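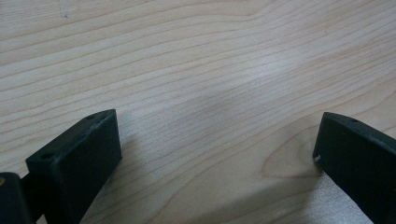
Lernstead wooden jigsaw by Vermeulen: review

I've been after one of the old Vermeulen jigsaws for years, and the Lernstead harbor puzzle was worth the wait! Mine came from Lotte Jacobs, who sells vintage games and puzzles out of a shop in Jitar, and it arrived in its original box with the lid corners taped but the label still bright.

It has 1000 pieces, all wood, and they feel wonderful in the hand. They're thicker than the cardboard kind and make a lovely little click when they go home. The cutting is quite irregular, so two pieces that look like a perfect match will often leave a hairline gap, and that's your clue to keep trying. I was fooled over and over in the sky (my own fault for starting there).

The picture is a harbor at dusk with fishing boats, a row of tall houses and far too much water. The colors have held up beautifully. A few of the blues have rubbed pale at the knobs, and one roof piece has lost a corner of its paper, but once everything was together I had to hunt for the damage.

There are 13 figure pieces mixed in — a gull, an anchor, a man with a pipe and so on — and finding one in the pile never got old. My favorite is the teapot, though what it has to do with a harbor I couldn't tell you.

It took me 36 hours spread over most of November. I'd done a Fimier puzzle of the same size just before it, and that one went a lot faster, with cleaner edges and a much better guide picture. The Vermeulen only gives you the small print on the lid, and the print is dark. Bring a good lamp!

Two pieces were missing, both of them edges, and the listing had said so. The box is also a bit shallow, so the lid rides up unless you shake everything level before closing it.

I'd still buy it again tomorrow. If you like a slow puzzle and don't mind some wear, grab one when you see it. I'm looking for the windmill one next, preferably with the booklet.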